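Zukgate talk, October. Speaker notes, v3 (Meenakshi has v2, don't let her run the clicker off v2)

20 min slot, 5 for questions. Slot is right before lunch so finish on time.

OPEN
Title up. Say name, say Stonness, say controls side of the house. Thank Meenakshi Nadar, she wrote most of the planner and will take the hard questions.
One line pitch: two arms, one table, and most of our bugs lived in the time between the camera and the motors. Talk is about that time.
Skip company history. They have the booklet.

WHAT WE RUN
Bach = the scheduler. Owns the clock. Every other process asks Bach what time it is.
Dritlow = the grasp planner. Takes wrist images, puts out a grasp pose plus a score plus how long it thinks the pose is good for. That last number matters, come back to it.
Low level loop per arm, separate process, doesn't know the other arm exists. On purpose. Somebody will ask why, see end.

Block diagram. Don't read out the boxes. Point at the one arrow from Dritlow to Bach and say this arrow used to be a queue.
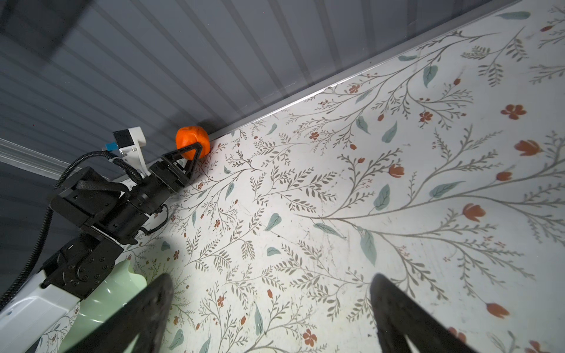
THE QUEUE STORY
Old setup: planner pushes goals into queue, arm pops them. Fine with one arm. With two, arm A is holding its object and its links are sitting in the other wrist camera. Planner for B sees a black shape, sometimes segments it as an object. We got grasp proposals on our own gripper. Pause here, let them laugh.

Fix 1: self mask. Render both arms from joint state into each wrist view, dilate, throw out those pixels. Simple.
Fix 1 didn't work at first. Why: joint state was newer than the image. Mask was right for now, wrong for the picture.
Worst gap we logged was 144 ms. At a normal approach speed that is enough to shift the mask off the arm completely.
So now: images carry the capture stamp, joint states go in a ring buffer, mask gets rendered at the capture stamp. Interpolate, never take nearest. (nearest looks fine in sim. it is not fine)

Buffer size, if asked: 200 entries per arm. Could be smaller, never bothered.

CABLES
Mask comes from the URDF. URDF has no cables. Cable loops move around and stick out past the links. First try was just dilate more, which ate real objects close to the gripper. Now we have a small learned mask on top only for cable stuff, trained on 4000 wrist frames, hand fixed. Say the hand fixing took longer than the training. Don't say how much longer.

APPROACH AND THE VALIDITY NUMBER
Slow down here, this is teh part people want.

Grasp pose from far away is a guess. Open fingers, come in, replan on every new image till commit. Commit = last point where we can still change our mind without touching anything. After commit the camera is ignored and it's all finger current and position.
Where to put commit? Too early, you carry the old error in. Too late, the object fills the bottom of the wrist image, goes blurry, runs out of view, and the pose estimate starts jumping.
Dritlow's validity number sets it. When predicted validity drops under the time left to close, Bach commits. No fixed distance anymore. 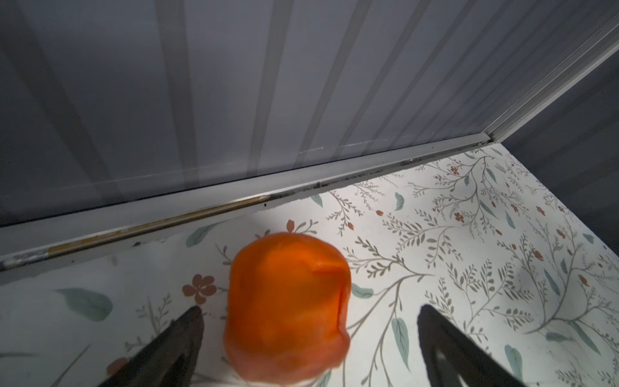 Round shiny things are the nasty case. Highlight slides over the skin as the camera moves and the tracker follows the highlight. We down weight saturated pixels and lean on the outline. Ugly, works ok.
Printed surfaces too. Flowers and leaves on the table covering fire the segmenter, esp. red or orange ones near a real object the same color. Depth check gets rid of most: if it has no height it's not an object. Depth is bad at close range so do the check early and remember the answer.

NUMBERS SLIDE
459 attempts in the last round, two arms, same software build. Bar chart is by failure type, not by object. Biggest bar is still timing!! just a different timing bug, planner stalls when both arms ask at once. Own up to it before someone spots it.

TOOLING (short, cut if past 15 min)
Replay. Every run can be played back thru Bach with the original clock. Change the planner, replay, diff the decisions. Found the stamp bug this way. If they take home one thing it's log the clock.

QUESTIONS, LIKELY
Why not one controller for both arms? Tried it, one crash stopped both. Separate loops, Bach hands out space reservations.
Why no end to end policy? Meenakshi takes this one.
Open source? Replay tool maybe. Don't promise.
Real time kernel? Yes for the arm loops, no for anything with images.

Leave the thanks slide up, laptop back to Meenakshi, get the HDMI adaptor back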